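Wundstead Reuse and Repair Program
Progress report to the Lornero Fund, second period

This report covers the work paid for by the second installment of the grant. 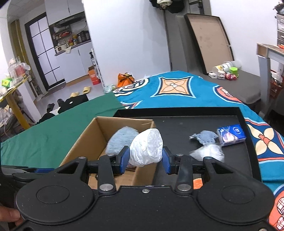 Collections started in January, one month later than planned, because the lease on the Zovbridge unit took longer to sign than expected. Since then the unit has been open four days a week, with a late opening until 7 p.m. on Tuesday.

We took in 719 household items during the period. The target was 200 a month and we are slightly ahead of it. Small kitchen appliances and lamps made up most of the intake. Furniture was lower than forecast, mainly because we still have no van with a tail lift.

Repair work is behind. At the end of the period 43 items were waiting for parts or for a safety test. We had one qualified tester and now have two, and the backlog has started to come down. Ramalho Electrical has agreed to supply plugs, fuses and cable at trade price through the end of the grant.

We ran evening repair classes at the Wundstead library. Thirty-one people signed up and most came to more than one class. Several asked for a session on sewing machines, and we plan to add one next period.

Spending is within budget overall. Rent and insurance are as forecast. Packing materials and shelving went over, and we covered this from the furniture transport line, which is underspent. We would like your approval to move the rest of that line to testing equipment. A revised budget sheet is attached.

Still open: the fire door at Zovbridge, which the landlord has agreed to replace, and the sign for the front of the unit.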